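Fold, Fumble, Repeat

In a former carpet showroom in Jendton, robots are learning to handle cloth the way the rest of us did: with a lot of help and a great many goes

By Maeve Ó Ceallaigh

The first thing I'm taught at Faltstead is how to let go.

"You're strangling it," says Nyokabi Mollel, leaning over my shoulder. She's right. My hands are wrapped around a pair of handles that look a bit like garden shears, and across the bench a robot arm is doing exactly what I'm doing, which at the moment is gripping a tea towel as though it might bolt. I loosen my fingers. The gripper opens. The tea towel slides onto the bench in a heap, and I've just recorded my first example.

It's a bad one, and Mollel labels it as such with a tap of her foot on a pedal. "Bad ones are welcome," she says cheerfully. "You've got to have a few of those in the mix."

Faltstead is small: 6 benches, a kitchen with a very good kettle, and shelf upon shelf of fabric in plastic tubs. What the people here make is behaviour, or at least the raw stuff of it. They sit at the benches and steer robot arms through household jobs, and each run is saved with its pictures and joint movements. The runs go to a learning system called Urio, which studies them and tries to work out what to do when there's no human holding the handles.

I came expecting something rather solemn. What I found was a room full of people having loud opinions about socks.

Cloth, I should explain, is horrible for robots. A coffee mug stays mug-shaped whichever way you pick it up. A T-shirt has no such loyalty! Lift it by the hem and it's one thing, lift it by the sleeve and it's another, drop it twice and it lands two different ways. Xiaoqing Zhong spent years getting machines to stack boxes before she set up the cloth program here, and she talks about those boxes with real fondness, as you might talk about a well-behaved dog you used to own.

"With a box I could write down the steps," she says. "I tried writing down the steps for a pillowcase. I got to page four and I still hadn't picked it up."

So the steps don't get written down. They get shown. A demonstrator takes hold of the handles, does the job, resets the bench and does it again, with the starting heap a little different every time. Zhong wants 1,000 good runs of a task before she'll let Urio near it, and on the afternoon I visit, the whiteboard beside the pulling-one-thing-out-of-a-pile task says 171.

It's a lovely number to watch change. Dennis Sang is on that bench, and he's quick, and every few minutes he gets up and rubs out the last figure with his thumb. 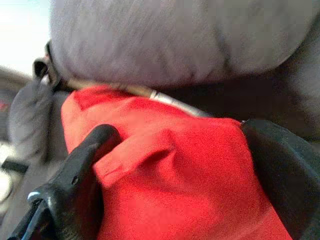

What makes piles so interesting, Sang tells me between runs, is that the robot has to make up its mind with very little to go on. Each arm carries a small camera down at the wrist, and once the fingers are in close, soft things loom up and fill the view. Folds hide other folds. Something dark might be a shadow or the next garment along. A person in that spot goes by feel and hardly notices doing it, but the learning system has the picture, the position of the arm and whatever it has picked up from earlier runs.

"You start to think differently about where you pinch," he says. "At home I just grab. In here I go for a ridge, something standing up a bit, so the fingers have got something to close on. And I go slower at the end."

That slowing down matters enormously, and I'd never have guessed it. When Zhong's team looked back over the early recordings, they found that their smoothest demonstrators were the hardest to learn from. They swooped in, snatched the cloth and were off, and the crucial bit was over in a handful of pictures. The people who hovered, nudged the gripper sideways, had a think and then closed it were leaving much richer traces. There's now a hand-lettered card above every bench that says ARRIVE, LOOK, PINCH.

The other surprise was how much good could be got out of mistakes. In the first batch of runs, everybody was so careful that Urio never saw a dropped garment. Naturally, the first time it dropped one by itself, it carried on folding thin air, very neatly, right through to the final pat. Mollel does an impression of this that has the whole kitchen laughing. These days demonstrators fumble on purpose every so often, then show the recovery: go back, find the edge, try again.

I ask to see some of that, and Mollel hands me back the handles.

My second try is a flannel shirt. I can report that a shirt collar is a devious object and that buttons catch on everything. I also find that after twenty minutes I've stopped thinking about the arm at all. I'm leaning when it leans. When the fingers finally close on the placket and the shirt comes up cleanly, I let out a whoop, and Sang, without turning around, says, "Now do it with the sleeves inside out."

The rig itself is built by a local workshop called Grokberg, where Shabani Chege looks after the grippers. He drops in while I'm wrestling the shirt, carrying a biscuit tin full of spare fingertips. He has changed the shape of the tip 4 times to suit the cloth work. Too sharp and it snags a knit, too round and it skates over a bedsheet. Every change brings a groan from Zhong's side, as older runs were made with older tips and somebody has to check whether they're still any use.

"They are, mostly," Chege says.

"Mostly," says Zhong, in quite a different tone.

The fabric comes from all over. Op shops supply a good deal of it, and the staff bring in things their kids have outgrown. Variety is the whole point, so the tubs are sorted by how the stuff behaves: slippery, stretchy, stiff, fluffy. There's a tub marked AWFUL, which holds a sequinned top, a fitted sheet and a nylon raincoat. Colour gets looked after too. An early set of runs leaned so heavily on white towels that Urio became hopeless with anything else, and Sang went out that same day and came back with the brightest things he could find.

Late in the afternoon Zhong clears a bench and lets Urio have a go at an older task, one it has already been trained on: take a face washer from a heap and lay it flat. The handles sit untouched. The arm comes down, pauses over the heap for what seems an age, shifts a little to the left, and pinches. Up comes the face washer, with a second one stuck to it.

I'm ready to be disappointed. Then the arm gives a small shake, side to side, and the second washer drops off.

"That's Nyokabi's," Zhong says, delighted. "That shake. She's the only one of us who does it."

Mollel has come over to watch, drying a mug. She asks for it to be run again, and Zhong is already scrunching the washers back into a heap. Behind us Sang gets up from his bench, licks his thumb and goes to change the number on the board.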